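Cloths, colours and the new shelf

By Lakshmi Bangera, Diltport Workshop News

Since September we have had more people in the big room than before, and the small things are the first to suffer. By small things I mean mainly the cloths. In spring we bought a pack of 90, and when I counted for this newsletter I could find 117, so it seems that some of you are kindly bringing your own. Thank you for this, but please read on.

The rule is simple. A cloth that touches oil or wax does not go back to the clean pile. It goes in the lidded bin by the sink, and Tapio Ojala takes the bin to the laundry when it is full. A cloth that was used only for dust can be shaken outside and used again the same day. Please do not leave cloths on the benches overnight, not even folded.

We also now keep the colours apart. Blue is for dry wiping, yellow is for the sink and the kettle corner, and white is for finishing work only. Nithin Mathew asked me why it must be so strict. Last month he found a long scratch on a tabletop he had been polishing for two evenings, and there was a grain of sand in the white cloth. So now he asks less.

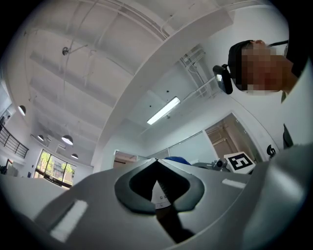
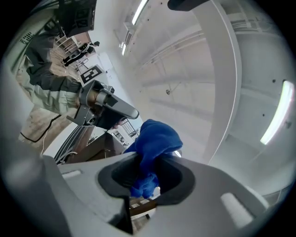 The folding is a matter where I have my own opinion, and I know that Benito Robles does not share it. I fold in three and then in half, so the open edges are inside and the pile stands straight on the shelf. He prefers to roll. Both are allowed, as long as one pile is all of one kind. What I would like to see less is a cloth in the state of the blue one in the second picture, all crumpled, going back on the shelf like this at the end of an evening. The soft, fuzzy type takes up much more space when it is bunched, and the next person cannot see if it is clean. Open it flat, look at both sides, give it one good shake, and then fold it or roll it as you wish.

For washing, 40 degrees is enough for the dust cloths. Please use no fabric softener, also not a little. It stays in the fibres and afterwards the cloth pushes the dust from one side to the other. The powder from Anema is in the cupboard under the sink – one spoon for a full machine. Dry them on the line if there is space. The dryer makes them stiff, at least in my experience, and Karthikeyan Krishnan says the same about the towels he has at home.

The new shelf for the clean piles has 5 compartments. The lowest one is free for the moment, and you are welcome to write to me if you have a good idea for it. I was thinking of the spare aprons, which now hang behind the door and fall down each time somebody opens it quickly.

If the clean pile becomes low, please put your name and the colour that is missing on the list beside the sink. I order again from Bonsu when the list has a few lines, and the delivery takes one week.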